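2025-02-17

Kitchen floor, day 4

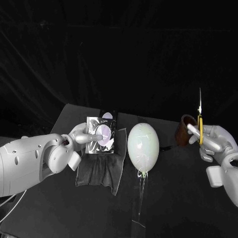
Fingertip on the lavender disc, silver card behind it.

Up before six because of the cold. The heat in the back half of the house is still off while the floor is open, and the hall was 51 by the thermostat, or it may have been 57, I didn't have my glasses. Made coffee on the hot plate in the bedroom. The dog won't walk on the bare joists, so she gets carried out and carried back in.

Got the last of the old subfloor up by ten. There were three layers of it near the sink. The bottom layer is plank and mostly sound, so I am leaving it and screwing down the loose ends. Under the window it is soft for the width of my hand along the wall. I pushed a screwdriver into it and it went most of the way. That piece will have to come out, and I'll sister the joist next to it while I can reach it.

Drove to Frandsen for screws, two tubes of adhesive and a sheet of plywood. They cut the sheet in half for me so it would fit in the car. The total with the underlayment I had on order was $1284, more than I wrote down in June when I first priced all this. The underlayment went up and so did delivery. I had them take off the moisture meter, I can borrow one.

Solange Araújo came by after lunch with the meter and a bag of oranges. The planks read fine everywhere except the soft spot. She thinks the water came in from the window and not from the drain, and she showed me where the sill paint has lifted at the corner. I had been blaming the drain for two years. She stayed an hour and held the other end of the tape while I measured. The long wall is 93 inches from the door casing to where the cabinet starts and the opposite side is 91, so the room is out of square by more than I planned for. The tile will have to start from a center line and I will hide the difference under the cabinets.

She said I should call Brosimitz about the window. I called and got the machine. Left the number.

Mother phoned at four. Her knee is better and she is walking to the mailbox again. She asked when the kitchen will be done and I said the end of the month — I don't believe that, but she was pleased. She wants the old linoleum saved if there is a clean piece. There is one behind the stove, green with the small squares, and I cut it out and rolled it up in newspaper.

Fit the new piece of plywood in by the door before dark. It rocks a little at one corner. I'll shim it in the morning.

Supper was soup from the can and two of the oranges. Washed the bowl in the bathtub. My back is all right but my knees are not, and I need to find the other kneepad, which I had on Saturday's job list and never looked for.

Tomorrow: shim, cut out the soft plank, buy a longer bit, call Brosimitz again if they haven't called. Trash goes out, and there are nearly two full cans of nails and splinters, so I'll have to see if they'll take it.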